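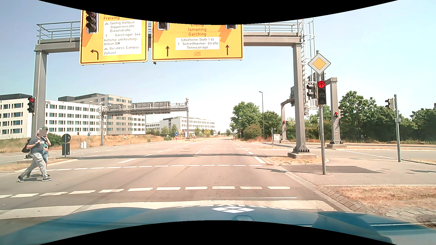

My mother's neighbor told us that a map store in this day and age was a great way to turn savings into wallpaper, and she has since bought three of our maps, so I think we can call that one even. (She did hang them on a wall. She was right about the wallpaper part.)

About Laltell Maps

Hi! I'm the one who runs Laltell, and if you've emailed us, called us or come in asking whether we have "that folded one with the green cover," you've already met me. We sell paper maps, we make a few of our own, and we fix old ones. That's the whole business, and I love it more than is probably healthy.

How we got going

I grew up in the back seat with a road atlas on my knees. My dad drove, my mom slept, and I was in charge of telling everybody which exit. I was wrong a lot. Once I sent us the long way around a reservoir and we ended up eating pie in a gas station at nine at night, and my dad still talks about that pie like I did it on purpose.

Years later I was working in the print shop at Gristberg Paper, mostly on menus and church bulletins, and a customer brought in a county map from her grandfather's truck. It had split along every fold. She wanted a photocopy, and I asked if I could try fixing it first. I took it home, read everything I could find about paste and tissue, ruined two practice maps from the thrift store and then did hers. It took me most of a month! She cried when she picked it up, I cried a little too, and I gave notice the next spring.

The first Laltell was a folding table at the Saturday flea market. The second was half of a shoe repair shop, where everything we sold smelled like polish. Now we're on Makori Street, between the bakery and the place that does alterations, and we have real shelves and a back room with a sink, and a front window that gets so much afternoon sun I have to keep moving the display around so nothing fades.

What's on the shelves

We keep 486 different maps in stock, give or take whatever sold this morning. Most are road and trail maps for this part of the country, because that's what people come in for. After that it's city maps, river maps for the canoe crowd, and one long drawer of old stuff that I price by how hard it would be for me to say goodbye to it. If something in that drawer seems expensive, now you know why.

We don't sell globes. People ask all the time. I tried it once and they take up a ridiculous amount of room, and kids spin them until the stands come loose. The toy store two blocks down has nice ones.

The maps we make

Our own line is called Brellar, and it's a series of walking maps, one neighborhood to a sheet. I draw them by hand first and then clean them up on the computer. They show the things I want when I'm on foot: benches, water fountains, public restrooms, steep hills, shortcuts through parking lots that you're allowed to use, and which side of the street has shade in the afternoon. I walk every street myself before a sheet goes to the printer, and then somebody else walks it again with my draft in hand and circles all my mistakes. There are always mistakes. On the riverfront sheet I had put a whole staircase on the wrong side of the library.

Each Brellar sheet folds down to fit in a back pocket, and it's printed on a paper that can take a bit of drizzle. Please don't wash it in your jeans. I've done it, and what you get is a pocket full of oatmeal.

We update a sheet when enough has changed, and if you bring in your old one we'll knock a few dollars off the new one. If you spot something that's moved or closed, write to me! I keep a fat folder of these notes and I go through it every time we reprint.

Repairs

Bring it in flat if you can, rolled if you can't, and please, please don't put any more tape on it. Old tape is most of what I do back there. It goes brown, the glue soaks in, and taking it off is slow work with a tiny spatula and a lot of podcasts.

I'll look at your map while you wait and give you a price before I touch anything. Small tears and split folds usually go home within two weeks. Full backings take longer, and if I'm behind I'll tell you so. I'm usually behind in April, when everybody starts cleaning out the garage. I don't do framing, and I don't touch up missing ink. If there's a hole in Nebraska, you'll have a very neat, well-supported hole in Nebraska.

Map night

Every Wednesday at seven we push the center table against the wall and put out chairs. Some weeks it's a class on reading contour lines or planning a drive without your phone. Some weeks people bring a map and talk about a trip. The room is allowed to hold 105 people, according to the sign by the door, and I have no idea where they'd all sit. We have folding chairs for a couple dozen, and the bakery sends over whatever didn't sell. It's free, you don't need to sign up, and kids are welcome as long as they're okay with grown-ups arguing about the best way to get to the lake.

Visiting

We're open Tuesday through Saturday, ten to six, and later on map night. Parking is out back, and you get to it from the alley (the sign is small, I know, I've got a new one on order). There's one step at the front door and no step at the back, so if you need the back door, ring the bell and I'll come let you in.

If you can't make it over, send a note through the contact form and tell me where you're headed. I'll pick something out and mail it to you, and I'll probably add a sticky note about where to stop for pie.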